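Le pull d'octobre, ou comment je me suis remise au tricot

Il y a des années que je n'avais plus touché une aiguille, et puis voilà, un vendredi de pluie, je suis entrée chez Ivari pour m'abriter.
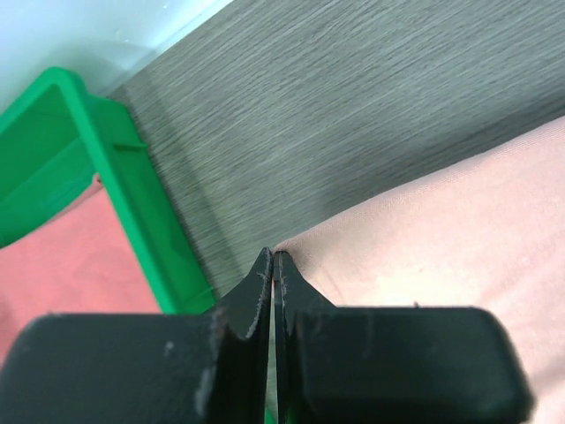
J'en suis ressortie avec 3 pelotes de laine Gerkemen (j'en voulais une, vous me connaissez !) et un modèle de gilet à torsades qui demande, tenez-vous bien, 125 mailles au montage. J'ai recommencé le premier rang tant de fois que le chat a fini par changer de pièce. Mais quel plaisir, le soir, avec une tisane et la radio tout bas, de sentir les doigts retrouver leurs habitudes !

J'en suis au rang 38, les côtes du bas sont finies et j'attaque la première torsade avec un peu de trac, je l'avoue. Si l'une de vous a déjà tricoté la Gerkemen en aiguilles fines, dites-moi si elle se détend au lavage, parce que j'hésite encore pour la taille des manches.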